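Clearing the Shared Desk: A Study of One Conference Table at Cusard

Student project report, Workplace Organization module
Evaristo Marino and Loredana Sanna
Last updated: December
Reading time: 4 min

1. Background

The project started from a complaint. Staff at the Cusard training office said that the long desk in the meeting room was hard to work at, and that anyone who booked a seat had to move other people's things before opening a laptop. We were asked to look at one seat and suggest a layout that people could keep up without extra effort.

We had a budget of 200 dollars and spent 79 of it. The money went on labels, a drawer insert from Zekau and a box of cable clips. The furniture had to stay as it was.

2. What is kept on the desk

We sorted the items by how often they were used. Drinks came first, then papers, then small supplies. The white organizer tray is the only real storage on the desk top, and the small bottles stand in its back corner. Books and booklets have no set place. The blue-and-white book ended up in front of the microphone base, where a person speaking would want to put notes. 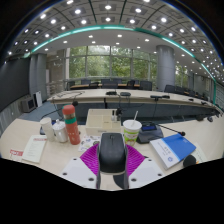
3. Method

Loredana kept a log at 9 a.m. and 4 p.m. for the length of the project. She wrote down what was on the desk and which items had changed place. Evaristo spoke to the people who used the seat and asked what they needed within reach. We then tried two layouts, one with the tray on the left and one with it in the center.

We did not throw anything out. Papers without a name on them went into a folder by the door, and the owners were given until the end of the module to collect them.

4. Results

The mouse and its pad take up more of the working area than we expected. The pad has a raised wrist rest at the near edge, so it can't be pushed under the tray or turned sideways in any useful way. Most users wanted it straight in front of them. This left the strip behind the pad for everything else, and a cup with a straw tends to end up there. People reach over the mouse to get to it.

The sheet with the colorful pictures lies flat in front of the organizer. Two people told us they had moved it to read the label on the box and put it back in the same spot. We marked it as an item that could go on the wall.

The tall bottle was less of a problem. It has a cap and a small footprint, and users were happy to keep it to the left with the mug.
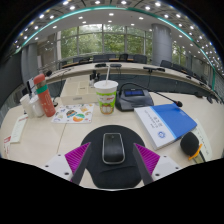
RECOMMENDATIONS

Open cups should stand to one side of the mouse pad and never behind it. We suggest a 20 cm strip on the left for all drinks, marked with a thin line of tape at the back of the desk.

The tray can stay where it is. Its compartments are shallow, so tall items should be limited to the back row. Pens and clips can go in the drawer insert.

Leaflets and booklets should be removed after each meeting. A wall rack from Caruso would hold them, and the price fits in what is left of our budget. We did not buy it because the office has to approve anything fixed to the wall.

5. Limits of the work

We studied one seat only. The full room is used by other groups, and the Clonbridge site has a different desk with built-in storage, so our layout would not carry over there. The log also depends on what Loredana could see at two set times of day. Anything that was moved and put back between them is missing.

The report was held to 2000 words with appendices. The log sheets and interview notes are kept with the module office.

Related reports
Drawer Inserts Compared: Zekau and Caruso
Cable Routing in the Clonbridge Seminar Room
Where Do the Cups Go? A Kitchen Survey
Labeling Shared Supplies at Cusard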